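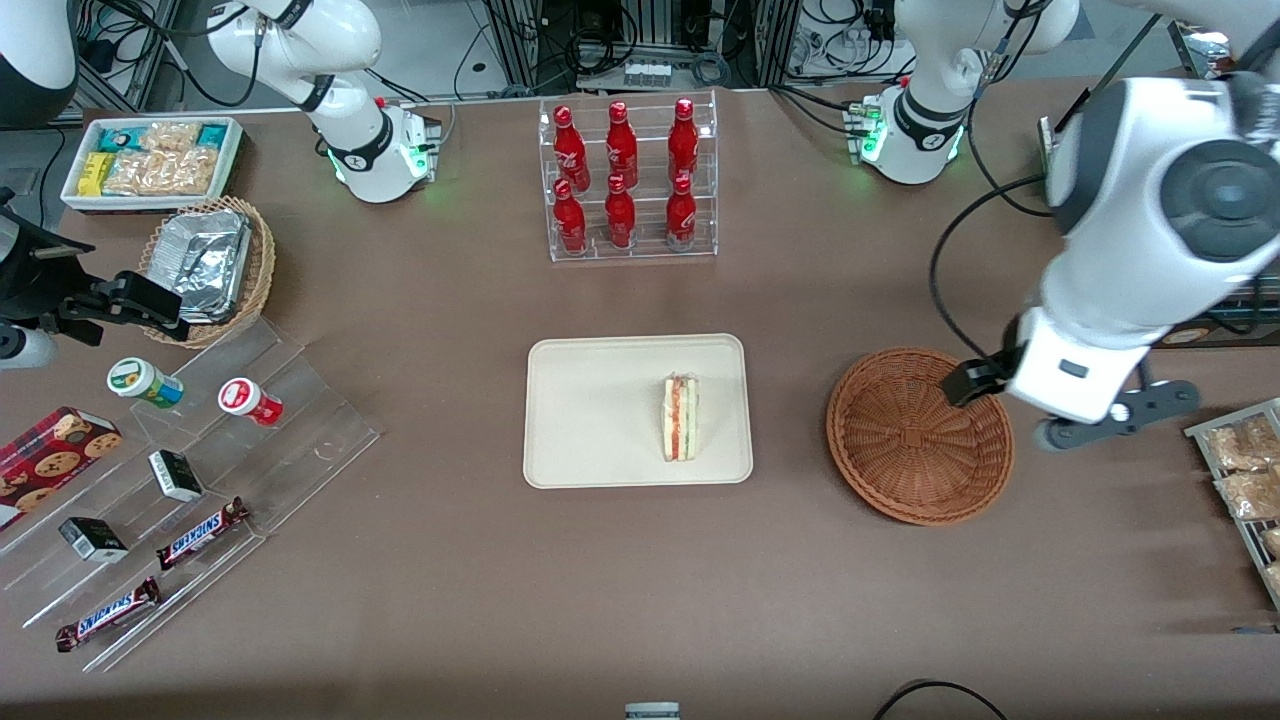

Tellatano Small Shop Price Records

Summary

Tellatano is a collection of shelf prices for packaged food and drinks sold in small neighborhood shops. It covers 231 products in 17 shops in the Broltgate district. The records are intended for the study of everyday food costs, price differences between nearby shops, and the effect of package size on the price paid by the customer. The collection is maintained by the Weldu Office for Household Costs.

Contents

The release consists of 4 tables in comma-separated text format.

shops.csv: one row per shop, with a shop code, shop type and opening hours
products.csv: one row per product, with category, package size and unit
prices.csv: one row per recorded price, with shop code, product code, month and price
notes.csv: free-text remarks entered by the recorder

Products are grouped into 5 categories: bottled drinks, bread and bakery goods, ready-made sandwiches, dairy, and dry goods. Fresh fruit and vegetables sold by weight are not included.

Collection

Prices were recorded in person on the second Tuesday of each month, between 9 a.m. and noon. The recorder copied the price printed on the shelf label. If no label was present, the price was requested at the counter and the field price_source was set to "asked". Shop owners gave written permission before the first visit and could withdraw at any time. No shop names, street addresses or customer details are stored.

When a product was out of stock, the price field was left empty and the field in_stock was set to 0. Empty prices must not be read as zero. Prices carried over from an earlier month are never used to fill a gap.

Known limits

Discounts that depend on a loyalty card are not recorded. Multi-buy offers appear only in notes.csv and have not been converted to a price per item.

Sandwiches are difficult to compare across shops. Fillings and weights vary, and many labels do not state a weight. Users should treat this category separately from the others.

The August records are incomplete. Several shops closed for part of the month, and the affected rows are marked "closed" in the notes table. Bottle deposits are included in the price for shops coded T, located in the Tillari area, and excluded elsewhere. The deposit field must be subtracted before drinks are compared between areas.

Loading the files

All files use UTF-8 encoding, a comma as the separator and a period as the decimal mark. Shop and product codes should be read as text, as some begin with a zero. The tables may be joined on shop_code and product_code.

Terms of use

The records may be used and shared for research and teaching, provided that the source is named. Attempts to identify individual shops are not permitted. Commercial use requires written approval from the Office.

Corrections

Requests for correction should be addressed to Elli Peltonen, Records Section, Weldu Office for Household Costs. Each request should state the table name, the row and the proposed change. Accepted corrections are listed in the change log of the next release.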